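How I tidy a small desk in 17 minutes (and keep it that way)

29 December 2024

I always do my desk in that funny bit between Christmas and New Year, when there's nothing on and too much cheese in the house. It's a small desk, a pine top on a black metal frame, pushed up against a white wall, and it gets into a state faster than any other spot in the flat. Éabha Ní Mhurchú asked me in August to write down how I sort it out, so sorry, Éabha, you've had a bit of a wait!
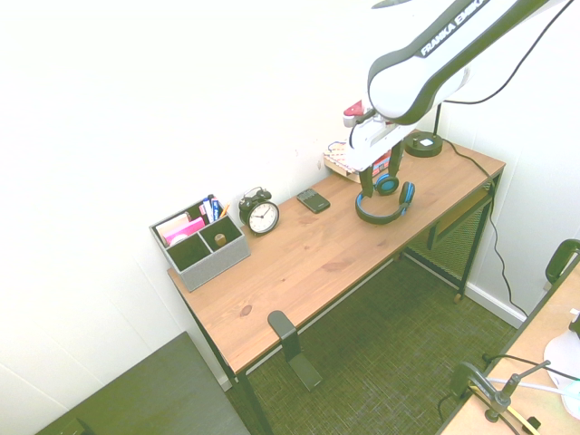
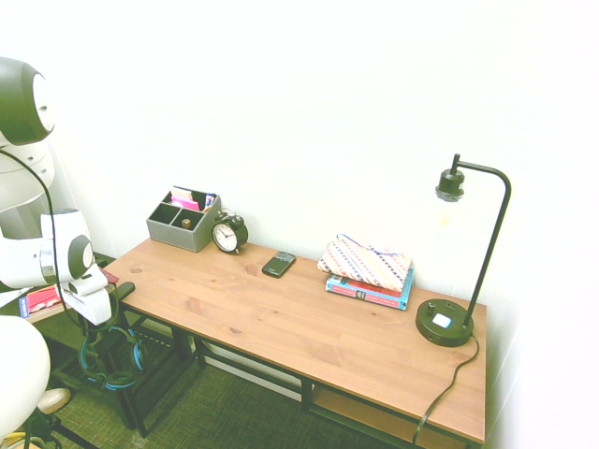
Before you start, you'll want a damp cloth, a dry cloth, a bin bag and a box. Any box will do. Mine came with some boots in it and has lived under the bed ever since. Set a timer for 17 minutes, and use a proper clock for it if you've got one, because if I use my phone I end up reading messages and then it's teatime.

Step 1. Take everything off
All of it, onto the bed or the floor. I used to shuffle things from one end to the other and wipe in the gaps, and it took twice as long and I never got the biscuit crumbs. The only thing I leave is the lamp, as the base is heavy and the lead is a faff. I just lift it and wipe underneath.

Step 2. Wipe it down
Damp cloth first, wrung out well, going along the grain. Pine is soft and it doesn't like sitting in a puddle. Then go over it with the dry cloth straight away. If you've got a mug ring, try a tiny dab of mayonnaise left on for 5 minutes — Lorenz Eder swears by it, and it worked on one of mine but not the other. Do the metal legs while you're down there, and have a go at the skirting behind them.

Step 3. Sort into 2 heaps
Things I use at the desk, and everything else. Everything else goes in the box and you don't think about it until the timer's gone. Last year I had 37 pens in the first heap, which was ridiculous, so now I scribble with each one on an old envelope and any that don't write go in the bin bag.

Step 4. Put the back row in first
I work along the wall. Tall things go at the back, so you can still reach them without knocking anything. A felt organiser is lovely for this (it doesn't scratch the wood and it doesn't rattle), with paper bits in the rear section and little things at the front. Then the alarm clock, where I can see it from the chair. Books go flat in a low stack, biggest at the bottom, and my zip pouch sits on top of them. I've tried standing books up and they just slide over without bookends.

Step 5. See to the leads
Run the lamp lead along the back edge and let it drop down at the side nearest the socket. If it wanders about, a couple of sticky clips will hold it. Clean the spot first or they'll be on the carpet by morning. Headphones I haven't cracked, to be fair. A hook under the desktop would be the sensible answer and I keep not buying one.

Step 6. Leave the front alone
I try to keep the front strip for whatever I'm doing that day, plus my phone, and at bedtime anything else there goes back where it lives.

Then you've got the box to deal with. Mine's got two chargers in it, a birthday card for Fatos that I never posted and a lot of receipts, and I'm going to have a cup of tea before I look at any of them.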